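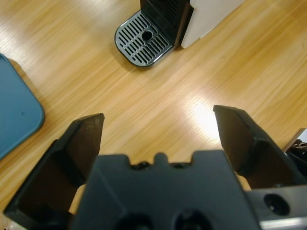

Wooden table, reflected light.

Minutes of the summer meeting, Kundunell Translators' Circle
July 6, 2019

Present: Unai Salcedo (chair), Dede Gyamfi, Radomír Štefanec, Gonçalo Frade (minutes)
Excused: Tavion Abernathy, who sent his remarks by e-mail

1. Minutes of the January meeting
The minutes were approved with one correction. Under point 4, the word "novel" must be replaced by "short novel." Radomír asked for this because the difference has an effect on the fee.

2. The anthology
Unai reported on his talks with the publisher Zarnivero. The publisher accepts 13 stories and a total of 289 pages, including the preface and the notes on the authors. Our present manuscript is longer. Dede proposed to shorten the notes and to leave the stories as they are. Radomír did not agree. In his opinion the notes are the only place where the reader learns something about the original languages. After a long discussion it was decided that each note will have a maximum of 100 words, and that the translator of the story writes it.

Tavion wrote that he is not satisfied with the title. He did not send another one. The title stays open until the next meeting.

3. Proofreading
Each member reads the stories of another member. Dede reads Gonçalo, Gonçalo reads Radomír, Radomír reads Tavion, Tavion reads Unai and Unai reads Dede. Corrections are made in the shared file and with the name of the person who made them. Radomír reminded us that last time two persons corrected the same page on paper and one copy was lost.

The question of dialect was discussed again. Dede translates the speech of the fishermen in her story into plain English, with shorter sentences and no changed spelling. Unai finds this a good solution and asked her to write down how she works, so that the others can compare.

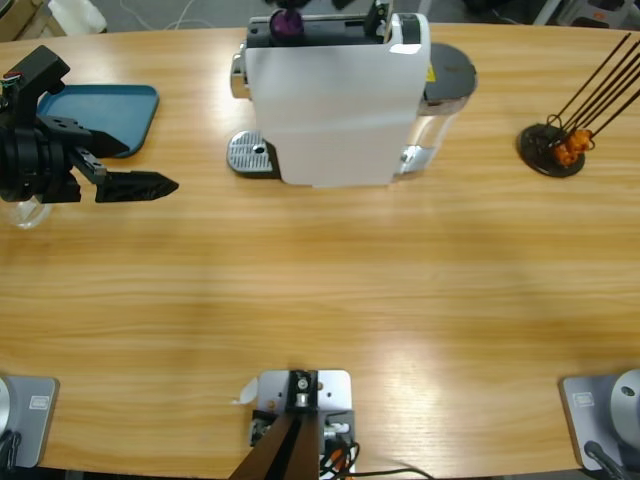 Coffee machine and tray on the table.

4. Evening readings
The reading at the Akpalu bookstore had 78 visitors. Gonçalo thanked Dede for reading in both languages. Some visitors said afterwards that the second half was too long, and Radomír suggested that no text should take more than ten minutes. This was accepted by all present.

For the autumn reading, the Drustel library has offered its large room without rent. We must bring our own microphone. Unai will ask his brother if we can borrow his.

5. Word list
Gonçalo has started a list of difficult words for food, tools and family relations. The part on family relations is the most complete. Radomír will add the Czech column. It was not decided if the list should be public. Tavion wrote that he is in favor, Dede would prefer to wait until the examples are checked.

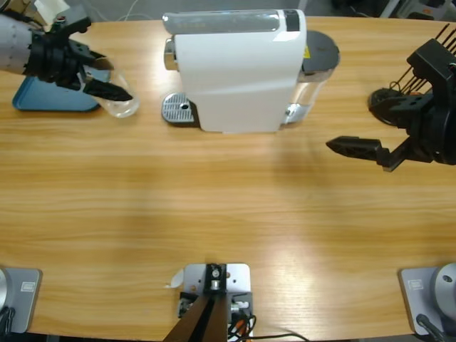
Glass cup, blue tray and coffee machine.

6. Other matters
Radomír is looking for a second reader for a play in verse. Interested members can write to him directly.
Dede still has the green dictionary, volume two, and will return it at the next meeting.

To do
Unai: letter to Zarnivero, microphone
Dede: text on dialect
Radomír: Czech column
Gonçalo: send the length of each story to all members
Tavion: proposals for the title

The date of the next meeting will be agreed by e-mail.
Minutes written by Gonçalo Frade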